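Flenden workshop puts two grippers through soft-object trials

Thursday, January 29, 2026

A small automation workshop in Flenden has finished the first part of a comparison between two robot grippers, and says the cheaper of the two did well enough to stay on the arm for the rest of the winter.

The trials were run by Mumo, which builds sorting and packing cells for food businesses and garden centres. The company wanted to know whether it could move from the three-jaw gripper it has used for years to a simpler one with slim, dark fingers, made in short runs by Abbasi, a tooling firm in nearby Grelley.

Leire Moya, who led the work, said the question had come up in October, when a customer asked for a cell that could handle ripe fruit and rigid tubs on the same line. The older gripper copes with tubs but needs its pads changed before it can be trusted with anything soft. Changing the pads stops the line for 8 minutes.

"We had customers asking us for one hand that does both," she said. "We didn't have figures, so we went and got some."

Mumo logged 2102 attempts across both grippers, using the same arm, the same controller and the same white table. Each attempt began with the arm held above the table and ended when the object had been set down, dropped or missed. An attempt was also marked as failed if the operator had to step in.
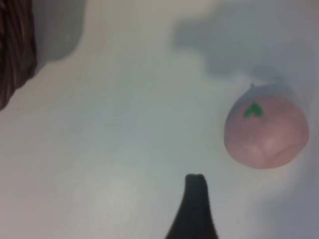
Choosing the test objects took longer than the team had planned. Real fruit was used in the first week and then dropped from the schedule, as it bruised and changed shape between runs and made the two grippers hard to compare. Stand-ins took its place, along with blocks, tubs and short lengths of hose. The pink ball shaped like a peach became the standard soft item, partly for its slightly flattened base and partly for the small green leaf mark near the top, which gives the wrist camera something bright to find against a pale table. The basket was kept in the working area as the place for finished picks.

Of the failed attempts, 279 were put down to the camera or the controller and not to either gripper. Most of these came from shadows. Phong Phí, who looks after the vision software, said the wrist camera sits so close to the table that a soft shadow can take up a large part of its view, and the first version of the software sometimes treated the edge of one as the edge of an object.

He has since changed the way the software sets its brightness limits and added a second look from a different height before the fingers close. The second look makes each pick slower. Mumo has not yet decided whether to keep it for customers who need speed more than care.

On soft objects the Abbasi gripper had fewer drops than the three-jaw model and left fewer marks on the stand-ins. On tubs the older gripper was still ahead, mostly when the tub was wet or had been filled unevenly. The two were level on blocks. Neither was good with hose.

Ngân Vi, who ran the arm for most of the sessions, said the narrow tip of the new finger was useful for getting in beside an object without pushing it away, but that it had to be lined up with more care. A small error in the approach was enough to roll a round object out of reach. She would like a wider tip to be tested as well.

Walid Hamdan of Abbasi said the firm had already cut a wider version and would send a set to Flenden next month. He said the price would stay the same.

The second part of the comparison will look at wear. Mumo plans to run each gripper through 3000 closing cycles, checking the fingers for play at set points along the way, and then repeat the soft-object picks with the worn parts. A different wrist camera will be tried at the same time, with a wider view and its own light.

Moya said the results would be shared with customers who have a cell on order. The three-jaw gripper will go on being fitted to tub lines.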